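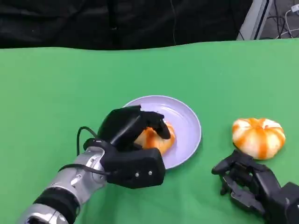 Do I need to have worked with robots before to join the Clandex hand trial?

Most of the people we want have never touched one. If you can follow a printed sheet and write a frank sentence afterward, you qualify.

Kumell is looking for 30 people to try the Clandex two-hand kit before it goes on sale. Each of you gets 8 sessions at our Inano Street workshop in February, evenings from 6 p.m. We pay $600 on completion, plus parking, plus coffee that Kai Janssen makes himself and is sensitive about.

You'll set up tasks for the hands, run them from the tablet, and fill in a form. The form has 131 questions. We asked for fewer and were told this was fewer.

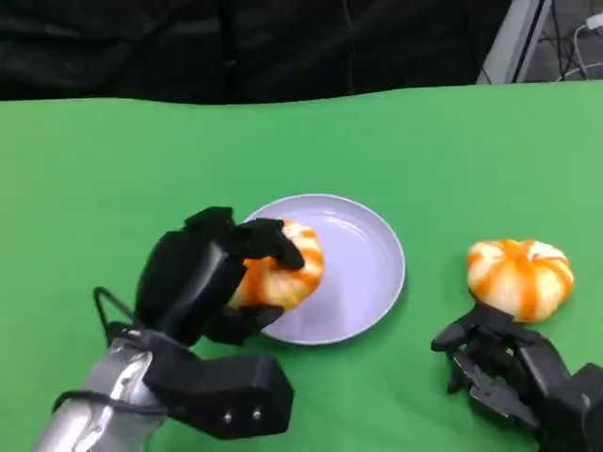
The kit is meant for small kitchens and packing rooms, places where someone has to move soft things all day without bruising them. Our brochure says it handles "delicate produce with confidence," a phrase we'd like tested by people who didn't write it. Fruit is a fair place to start: a mandarin with part of its peel gone gives fingers like these both slick pith and leftover rind to hang on to, and one hand has to manage it over a plate while the other stays out of the way. You will also be handed bread rolls, paper cups and a sock.

We'd especially like to hear from cooks, packers, home care aides and anyone who returns appliances often. You must be 18 or over and able to stand for an hour. Please don't apply if you sell a competing hand. We will recognize you.

To apply, write a few lines to Huguette Collet at the Kumell front desk and tell her about the last machine that annoyed you. Long answers are welcome.

Recent notices
Clandex kit: what comes in the box
Weekend bench technician wanted
Parking at Inano Street
Form revision, now with page numbers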